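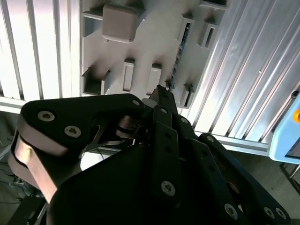 The Hand and the Board

Chapter two: Pärn

By February the hand had a name. Bogdan Voicu had wanted to call it Mark Six, because it was the sixth one, but Ilse had written Pärn on a strip of tape and stuck it to the power supply, and after that it was too late. Pärn it was, black and many-fingered and full of hex screws, and the whole of the Grelow Street workshop loved it.

"Again," said Bogdan.

"It's ten to eleven."

"Again! It nearly had it."

Ilse reached past him and reset the program. The hand drew back, opened, and came up towards the grey board with all its slots and holders. She had to admit there was something wonderful in the way it rose. Five months ago it had been a biscuit tin of links and brackets and a drawing on the back of a gas bill, and now it lifted itself like somebody about to ask a question in class.

The beige block sat in its holder at the top of the board. It had been sitting there all evening. The middle finger went up, stopped just short, and trembled.

"Cable," said Ilse.

"It is not the cable."

"It's pulling on the cable, Bogdan. Listen to it."

They listened. Under the hum of the motor there was a small dry tick, tick, tick, like a beetle in a wall. Bogdan shut his eyes. He had spent 22 years mending lifts and he could hear a badly seated wire through two floors of concrete, and she watched his face go from stubborn to thoughtful to absolutely delighted.

"It's the cable," he said. "Ha! It's the cable!"

He was down on the floor before she could find the torch, one cheek on the concrete, feeling along the tangle and muttering in Romanian. Ilse sat on an upturned crate with the notebook. On the first page, in his square handwriting, it said 2025-12-24, first finger closes, and under that he had drawn a star. She remembered that night very well. They had eaten cold dumplings out of the pan and made the one finger open and close until the battery died, and she had missed the last tram and not minded in the least.

"Read me the number," said Bogdan from the floor.

"Which number?"

"The pull. On the gauge."

"884."

"And what did we say?"

"800. You said anything over 800 and it would sulk."

"And it is sulking! You see? It's telling us." He thumped the floor with his palm. "What a good hand. Pass me the Fliten."

The Fliten was the small driver with the chewed yellow handle, the only one that fitted everything. She passed it down. Something clicked, something else rolled away under the bench, and Bogdan said a word she had been learning not to repeat in front of his mother.

"Screw?"

"Only a little one."

They hunted for it on their knees, Ilse with the torch and Bogdan with a magnet tied to a bit of string. It turned up inside his shoe. By then the big radiator had gone off for the night and the workshop was getting properly cold, and neither of them said anything about going home. He put the screw back. She clipped the cable in a new place, a hand's width further down, and left it a nice loose loop – more than it needed, he said, and she said good.

"Your turn to press," said Bogdan.

"You press. You lay on the floor."

"No, no. You heard it first."

Ilse wiped her fingers on her jumper. She thought of the tin and the gas bill, and of the parcel from Plasik that had come with every part in it except the right ones, and of how they had laughed until the man from the upholstery shop next door banged on the wall. She pressed.

The hand opened. It came up towards the board without a tick, without a tremble, and the middle finger slid past the place where it always stopped. Bogdan took hold of her sleeve.

The fingertip touched the block, and the block moved.

"Again," said Ilse.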